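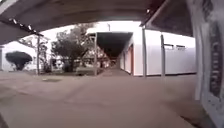 Why does my line fly off the spool in great big loops every time I cast? So went a question under my last post, and the answer is nearly always that the reel was filled badly in the first place. I did mine badly for years. I used to stick a pencil through the middle of the new line, get somebody to hold it in front of the telly and wind like mad, then spend the whole of the next trip picking out birds' nests and swearing at the reel.

So, filling a fixed spool reel at home, on your own, without the twist. I'm using my little Zelar in the 2000 size, which I bought for perch and small rudd at Prundham, but it's the same job on a big carp reel, only with more winding!

What you need

The reel, obviously, and the bottom section of a rod to hold it.
A new spool of line. Mine is 5 lb mono, 100 metres of it.
Some cheap mono for backing, if your spool is deep. An old half-used spool is fine so long as the line isn't brittle.
A damp cloth (an old flannel, in my case).
Scissors or nippers.
A spare spool for the reel is handy but you can manage without.

Getting the old line off

Pull it off by hand, or tie the end to something and walk down the garden. Please don't put it in the bin in one long piece. I chop mine into very short lengths, and when I've got a bagful it goes to the tackle shop, where they have a box for recycling it. Ask in yours, lots of them do now.

Give the bare spool a wipe while you can get at it. There's usually a bit of grit sitting right under the lip, and that's the last place you want it.

Tying on

Put the reel on the butt section and run the new line down through the bottom ring, towards the reel. Now open the bail arm. I'm putting that in a sentence all by itself as I have forgotten it more times than I'd like to admit, and you don't find out until you've tied a lovely knot and started turning the handle and nothing goes on.

Bail arm open, pass the end round the spool. Tie an overhand knot round the main line with it, then another overhand knot in the very end of the tag as a stopper. Wet it, pull on the main line, and the first knot slides down to the spool with the second jammed up behind it. That's called an arbor knot and it's about the easiest one going. Trim the end close and shut the bail.

Which way up does the new line go?

Flat on the floor, label facing you, and let the line come off the side in coils. Not on a pencil. The bail on your reel puts a twist in as it goes round, and line peeling off in coils puts a twist in too, so you want the two to cancel each other out.

Label up is only a starting guess, mind. Wind on a few turns, stop, and lower the rod tip so the line between the reel and the floor goes slack. If it hangs in lazy curves, carry on. If it jumps up and wraps round itself like an old phone cord, turn the supply spool over and try again. Check it a couple more times as you go. It only takes a moment.

Winding on

Hold the line between finger and thumb, with the damp cloth in between, up in front of the reel. You want a steady light pinch the whole way. Too slack and the line beds in loosely and comes off in those loops, but if you haul on mono too hard it stretches and you've got trouble of a different sort later. Braid wants it a good bit firmer. Don't race. I put the radio on. 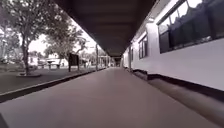 Braid just spins round on my spool when a fish pulls, I thought my drag had gone, what am I doing wrong? I had that in an email from a reader who'd bought a reel for a holiday in the Sauerland, and no, the drag was probably fine. Braid is slippery stuff and it can't grip smooth metal. Wind on a few layers of mono first and then join the braid to it with a double uni knot, and the trouble goes away. A strip of tape over the knot on the bare spool will do at a pinch.

How full is full?

Stop 2 mm short of the lip. I used to fill right up to the edge thinking I'd cast further, and that's asking for tangles. Leave it too low and the line drags over the lip and you lose distance.

How much backing?

This is the bit I get asked most, and if you've got an identical spare spool there's a simple way that needs no sums.

Wind your new line onto the first spool.
Tie the backing to it and keep winding until you reach the right level.
Cut the backing, take the spool off, and fit the spare.
Tie the backing to the spare and wind the whole lot across.

Now the backing is at the bottom, the good line is on top and the level is right. Do the slack line check again while you wind it across, as you've got a fresh chance to put twist in.

First trip out

Mono has a memory, so I leave mine overnight before using it. At the water I make a few easy casts with just a lead on, nothing heroic, and wind back under a bit of tension through the wet flannel. If you're still getting coils after that, find a stretch of bank with plenty of room, let out the line with nothing tied on the end, and wind it back in through your fingers so the twist can spin out.

I've got a Porkance reel still to do, a hand-me-down with a dented spool lip, and I want to smooth that off before any decent line goes near it. I'll put up a separate page once I've found the fine wet and dry paper.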